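Let the Laundry Wait Until Sunday

Most weeks I run the washer once. It used to run almost every evening, usually with 4 or 5 things in it, and I never asked why. I think a lot of households are in the same spot, and I think we should wash less.

A shirt worn for 8 hours at a desk is rarely dirty. It has been worn, and we treat the two as the same. Detergent makers have no reason to correct us. The box of Jinix under my sink says to use a full cap for a normal load and never says what normal means.

Washing wears clothes out. The gray fluff in the dryer screen used to be a sweater. Heat is worse — I lost two good ones to it before I bought a drying rack and set the machine to 30 minutes, cold.

The usual objection is smell. Socks, underwear and gym clothes go in the wash every time, and I would not argue otherwise. Jeans and sweaters can hang by an open window overnight and be worn again.

Thick things do best laid out flat on a bed or a table, where their own weight can't stretch them. 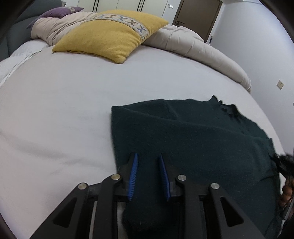 What it costs to change

Very little. I bought 2 hooks for the back of the bedroom door, and I stopped putting things in the hamper out of habit. The hooks filled up by October.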